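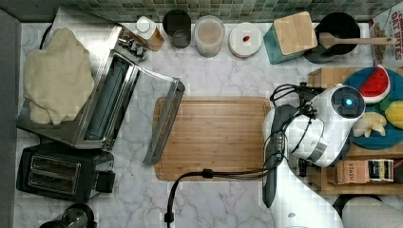

About Hiebert Appliance Repair

Hiebert is a repair shop for small household appliances. We fix toasters, toaster ovens, mixers, coffee makers, blenders, irons, fans and vacuum cleaners. We do not work on refrigerators, washers, dryers or anything that runs on gas.

The shop opened in the back half of a hardware store on Vanton Street. When the hardware store closed we took over the whole ground floor, and the counter you walk up to today is the old key-cutting counter. Shirley Wong bought the business from the Hiebert family after working at the bench for nine years. She kept the name and the phone number.

How repairs work

Bring the item to the front counter during shop hours. Please empty crumb trays and water tanks first. We write up a ticket, test the item and call you with a price, usually within two working days. The bench fee is $25 and it comes off the bill if you go ahead with the repair. If you decide not to, you can pick the item up as it is or leave it with us for parts.

Most jobs are finished in a week. Parts for older mixers can take longer, and we will tell you so when we call. Every repair is covered for 70 days, parts and labor. Items left more than 30 days after we call you are used for parts or recycled.

We will tell you when something is not worth fixing. A cheap coffee maker with a cracked tank usually isn't. A stand mixer with a stripped gear nearly always is.

Who works here

Shirley Wong runs the shop and does most of the motor work. She started out rewinding fan motors and still takes those jobs herself.

Zubaida Memon handles heating appliances and the front counter on mornings. She also keeps our parts shelves in order, including several drawers of knobs, feet and cord clamps from machines that are no longer made. If you have lost a knob, bring one of the others with you so she can match the shaft.

We take on one trainee each year, starting in February. No experience is needed, but you should be comfortable with hand tools and with talking to customers. Ask at the counter for the form.

Classes

Zubaida teaches an evening class on basic cord and plug repair at 6:30 p.m. in the shop. Bring a lamp or a small appliance with a damaged cord. Tools are supplied and the cost of the cord is extra. Space at the bench is limited, so please sign up ahead of time.

Parts and used appliances

We sell belts, carafes, blades and gaskets over the counter. The shelf by the window has reconditioned appliances, all tested here and sold with the same coverage as a repair. We don't hold items from that shelf without a deposit.

Filed under: Our Shop, Small Appliances, Fix It First

This site uses cookies to remember your repair ticket number. OK / Settings

Hiebert Appliance Repair, 3563 Vanton Street | Contact | Hours | © Hiebert Appliance Repair. All rights reserved. | Back to top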